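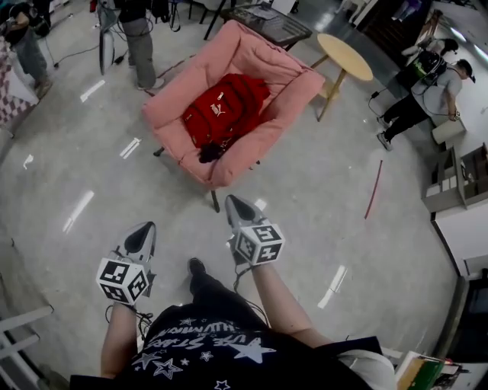

Domingo Palmaさんからは、届いたその日に「座面の奥まで腰を入れると、もう本が閉じられない」という感想をいただきました。読書用に選んでくださったそうで、うれしい一言です!

Te Moana 一人掛けアームチェア 張り替え用生地セット

長く使ってきた椅子を、もう一度好きになるための生地です。Te Moanaは起毛のやわらかさと張りのある手ざわりが同居していて、私たちも最初の見本を触ったとき、しばらく手を離せませんでした(本当に気持ちいいんです)。毛足が短めなので、なでる向きで色の深さが少しずつ変わります。朝と夕方で表情が違うのも楽しいところ。

色は全部で14色。淡い色は部屋が明るく見えますし、濃い色は木の脚とよく合います。迷ったら、床に見本を置いて一晩ながめてみてください。画面で見る色と部屋で見る色は、思った以上に違います。

セット内容
・本体用生地(一人掛け1脚分)
・くるみボタン用の共布
・縁取り用パイピングコード
・裏張り用の不織布
・型紙の取り方をまとめた冊子(日本語)

仕様
素材:ポリエステル100%
生地幅:140cm
摩耗試験:20,000回クリア
お手入れ:固く絞った布でふき取り。洗濯機は不可
見本:3色まで無料

作業の前に
古い生地は捨てずに、はがした順に番号を書いておきましょう。それがそのまま型紙になります。起毛の向きは、背も座も上から下、奥から手前にそろえるのが基本です。ここを間違えると、同じ布なのに別の色に見えてしまいます。肘の内側はしわが寄りやすいので、仮留めをしてから少しずつ引いてください。丸みの強い肘掛けでは、切り込みを一度に深く入れないこと。布は足せませんからね。

座面のウレタンがへたっている場合は、Inbergの高弾性タイプを重ねると座り心地がぐっと戻ります。厚みは8種類。元の厚みより少し厚いものを選ぶと、張ったときに角がきれいに出ます。

よくいただくご質問
二人掛けにも使えますか。
生地の追加が必要です。幅、奥行き、背の高さをお知らせいただければ、必要な長さを計算してお返事します。

猫がいても大丈夫でしょうか。
毛足が短くループがないので爪は引っかかりにくいほうですが、爪とぎに使われるとさすがに傷みます。

見本の送料はかかりますか。
3色までは無料、4色目からは何色でも一律2,000円をお預かりし、生地をご注文いただいた際に差し引きます。

新色の「珊瑚」は4月に入荷予定です。見本の受付はもう始めています。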